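I've been going through the linen closet since about February, one shelf at a time, and I have opinions now, so settle in — this may take a few posts.

First confession: I own far more dish towels than any household needs. There were 53 in the closet, and that's before I got to the basket over the washer. A good many came from my grandmother's house in Ginting and I'm keeping every last one of those, thank you very much.
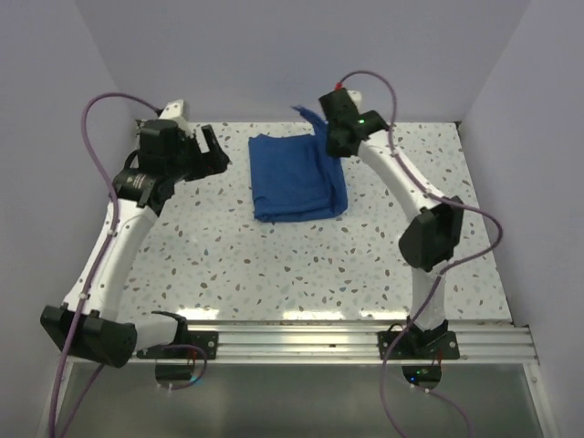 Folding small cloths is where I always get sloppy. Big bath towels practically fold themselves, but with a little one you make a tidy rectangle and then some corner decides it has other plans. Look at the blue one, nice and straight along the left, and then over on the right there's a bunched strip and a pointy flap sticking up past everything else. I have a whole shelf of those at home!

What helps me is smoothing from the middle out before the last fold, and keeping the loose edges on the inside. My aunt rolled hers instead, and her drawers were lovely, so do whatever makes you happy.

Next up is the pillowcases. I've found 4 that match so far and I'm feeling hopeful — if you have a good trick for keeping sets together, please send it my way.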